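Publications > Hitdale Working Papers > Section 3

3. Tidying small items from a bin

Clearing a bin of odds and ends is a chore most workshops still give to a person. Karimi's earlier trials at Pallstead dealt with boxed goods of one size. The present study turns to mixed items, such as the tape measure and the toy brick in Figure 3, which share neither shape nor surface.

The Ghasemi controller made 931 attempts, of which 306 ended in a dropped or missed item. Most failures occurred near the bin walls, where the fingers had little room to close. Objects lying in the open were handled well — though at a pace no shop floor would accept. A person at Hakasberg cleared the same load in 33 seconds.

Figure 3. Gripper beside a red-orange brick; a yellow-and-black tape measure lies in the opposite corner.

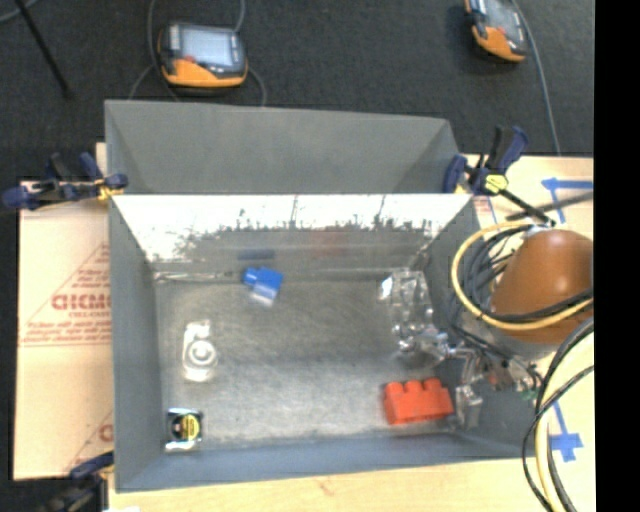
Can a machine take over this chore now?

Only where speed matters little and someone is at hand to deal with the items it drops.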